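Forums > Arms and Grippers > Fingertips

Blocky fingertips or soft pads for a two-arm table?

Ashwin Poojary, 24 Jan 2020
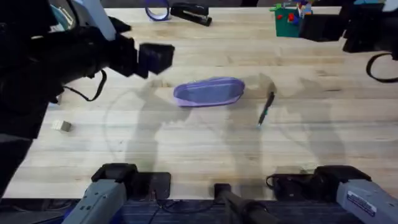 1 min read

Two arms, one table, and I'm having a blast! The black blocky tips are great on bricks, but I want the pen and the pencil case too. Are soft pads worth trying?

Aishwarya Warrier
Yes! I ran 90 pen picks with each kind and the pads dropped 3, the hard tips way more. Soft pouches were fine with both (go in across the short side). Pads do wear out, so order spares.

Bendik Rustad
depends on the arm

Abimbola Ogbonna
Try grip tape on the tips you have first. Cheap, and so fun to compare! Drop your closing force to 70 percent for the pouch.

4 shares | 3 comments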